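The small table on the big table

Newsletter, 4 August 2022

Every now and then an idea comes in by post that makes me get up from the desk and try it before I've finished reading. This month it was a letter from Leena Räsänen, who had run out of room on her kitchen table and, instead of buying a shelf, lifted a low side table up off the floor and stood it on top. Legs and all! She says she only meant to leave it there while she swept, and that was back in the spring.

I tried it the same evening with an old Erix side table which has lived beside our sofa for years holding one lamp and a lot of newspapers. It took a minute to clear, a damp cloth for the feet, and up it went at the far end of the kitchen table. I can't tell you how pleased I was. The kettle, the tea tin and the bread board went on top, the post and the scales went underneath, and suddenly there was an open stretch of wood in front that I hadn't seen properly in ages. I made a cup of tea and just sat at it.

A low table works so much better for this than a box or a crate, in my view. Thin legs let you see right through to the back, so nothing gets lost under there, and you can wipe the whole table without lifting much. A crate blocks the light and turns into a place for old batteries. (Ours did, anyway. I found a whole bag of them.)

Since then I've been asking everybody on the list for their versions, and they have been coming in thick and fast. Aino Kuusisto has hers in the sewing room, with the machine on the big table and the small one behind it for thread and pins. She keeps her scissors underneath where the cat can't knock them down. Gøran Kristiansen uses his for seedlings in the spring and jam in August, and he measured everything for us, bless him: his big table is 125 centimetres long and the small one takes up a bit less than half of it. He thinks that's the most you'd want to give away. Any more and you are back to having nowhere to roll out pastry.

Hannelore Brandes wrote in with a warning, and it is a fair one. She put hers too near the front, and for a week she kept knocking her knuckles on the edge whenever she reached for the salt. Push it to the back. If your table stands out in the room and people sit on both sides of it, go for one end, where you lose a place setting but keep all the conversation.

A few things I have picked up from trying it at home and from reading all your letters:

Felt pads on the feet. The cheap sticky ones are fine, though they do shift about on an oiled table, and Aino ended up cutting little rounds from an old felt slipper and gluing those on. They look lovely and haven't budged.

Keep the things you use daily on the open part of the big table, within easy reach, and let the small table have whatever you pick up once or twice a day. I did it the other way round at first, with the teapot up high and the spare jars in front, and it drove the whole household mad.

Watch the height. You want to be able to see into whatever is standing on the top, or at least read the label. Elsa Riihimäki is shorter than me and found that a Sterum stool table was simply too tall for her once it was up there -- she sawed a bit off each leg and says it was the best half hour of her summer. I'd try it with a pile of books first!

Dark on light looks marvellous. I had been all set to paint mine to match, and now I'm very glad I didn't. A dark top on pale wood shows you where one surface ends and the other begins, so you don't put a mug down on thin air. It does show flour, I'll admit.

And white things look wonderful against it. I have a shelf full of mismatched jars and jugs, and the white ones have all been promoted to the kitchen table just because they stand out so nicely on the wood. My sister calls it showing off. She's gone home and done the same.

Several of you asked whether it has to be a proper table or whether a tray on legs will do. A tray is fine for a vase and a bowl of plums. For anything with water in it I'd want something steadier, and Grolero used to make a very solid little one that still comes up second-hand. Hannelore found hers at a jumble sale. The legs were a bit scuffed and she rubbed them down with wire wool, which she enjoyed so much that she went on to do the coat hooks.
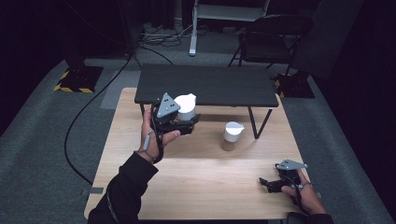 2 min read

Pale wood below, black on top, and the two white cylinders showing up beautifully against the lot. I do like how slim those legs are. With the low table standing back on the big one, the near part of the wood is left clear for work, and a pair of hands has space to put one thing down while holding another. The little spout or tab on the white pieces is a nice touch as well, a small bump on an otherwise very plain shape.

Gray carpet suits it too, though I say that as someone with crumbs on her floorboards. If you're setting one up over carpet, check the bottom table first. Press down on each corner in turn and see whether it rocks, as a small wobble down below gets a good deal bigger up at the top. A folded bit of card under one foot sorted ours out and I've forgotten all about it since.

Leena has asked me to add that hers comes down at Christmas, when the big table is wanted for the whole family, and that it takes her no time at all to put back. She wipes both tops with the same cloth and a drop of Grabowska soap in warm water, then dries them straight away so the wood doesn't mark.

Next month I'd love to do window sills. If you have a deep one, or a very silly one, write and tell me what you keep on it. Gøran has already sent me his, and there is a great deal of jam.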